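Home Issues Articles Authors Submit
Search this journal... Go Advanced search

4. Household words for tableware

4.1 What people call things when they aren't being asked

The kitchen recordings gave us far more than we had hoped for. In the interviews, people were careful. They said "plate", "bowl" and "tray", and when we pressed them they gave us the shop names. In the recordings, made over ordinary evenings by 48 households in and near Jaidee, those shop names almost vanish. People ask for "the flat one", "your gran's", "the other one", "a little one for the bits". We found this delightful, and it also changed the direction of the study. We had set out to map where "saucer" ends and "side plate" begins, and we ended up with a small grammar of pointing, remembering and guessing.

Our first finding is that colour does a great deal of work. Where a household owned plates of one shape in several colours, the colour word usually stood alone, with no noun after it: "pass us a yellow", "she's had the green". Households with plain white sets turned to size or history instead.

Figure 3. Small plates in pale colours, piled on a larger round black plate.

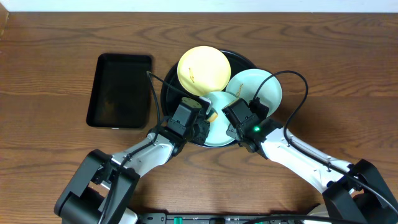 Dropping the noun is only possible when everyone at the table already knows what sort of thing is meant. A stranger who hears "pass us a yellow" in the hallway might think of a pepper or a felt-tip pen. Inside the kitchen there is no such trouble. In a pile like the one in Figure 3, "the yellow" would pick out one plate and "the green" either of two, while "the small plate" would send a hand hovering. The black plate underneath is a different matter. It could be called by its colour too, but in our recordings the large plate in a pile tended to get a job word, such as "the under one" or "the big holder", and the colours were kept for whatever sat on top. We had not predicted this at all, and we went back to the recordings with great excitement to see how far it held. It held well in families with young children and rather less well among couples.

4.2 Trays, and the trouble with edges

Trays split our speakers in the most interesting way. For one group a tray is something you carry, so a thing left on the table all day stops being a tray and becomes "the mat" or "the stand". For the other group it is a matter of shape: if it is flat and has a rim, it is a tray, even when it never leaves its place. The two groups sometimes live in the same house. One Thursday evening recording has a lovely stretch in which a father and daughter argue over whether the remote control is "on the tray" or "in the tray", and neither gives way.

The choice between "on" and "in" turned out to follow depth less closely than the textbooks suggest. A shallow rim was enough for "in" when the contents were small and likely to roll, such as grapes or keys. Tall mugs went "on" the very same object.
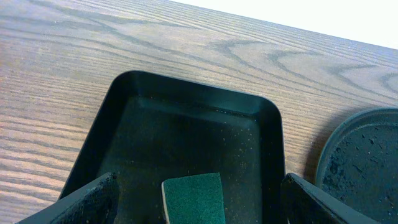 Vichien Phuthong, reading a draft of this section, objected that we had let the objects do all the explaining, and that speakers may simply repeat whichever little word was used last in the conversation. It is a fair point and a useful one. We checked it against the 14 evenings for which we had unbroken sound, and repetition does play a part, above all between parents and small children. It does not cover the first mention of the evening, where the size and steadiness of the contents still seem to guide the choice.

A further complaint, which we accept in full, is that our transcripts do not mark gesture. A speaker who says "in there" while nodding at a shelf is doing something quite different from one who says it with both hands full.

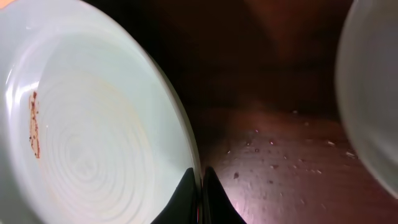 4.3 Bowls and borrowed names

With bowls we meet names taken from somewhere else. Thirteen households used the maker's name for a particular bowl, most often "the Dovetti", and in 3 of these the original had long since been broken and the name had passed to whatever replaced it. Thongchai Kamolrat has argued that a name can outlive its object if the job goes on being done, and our bowls fit his view beautifully. "The Dovetti" is the one the salad goes in. When a family bought a Nokex bowl in October, it became "the new Dovetti" within days.

Food names worked in the same way. "The rice bowl" held fruit, batteries and, in one kitchen, hair bobbles, and speakers showed no sign of hearing anything odd in it. 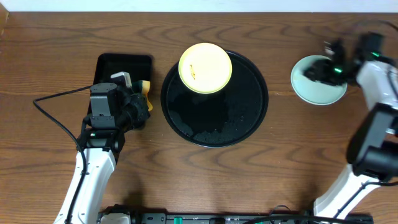 We also found bowls named after people who had moved away. These names were treated gently. Adults corrected children who used the wrong one, something they almost never did with colours or sizes, and visitors were told the story behind the name before being handed the bowl. The recordings from Vunda, a village with many shared kitchens, contain the richest stories of this kind, and we return to them in Section 5 when we look at how newcomers learn the words of a house.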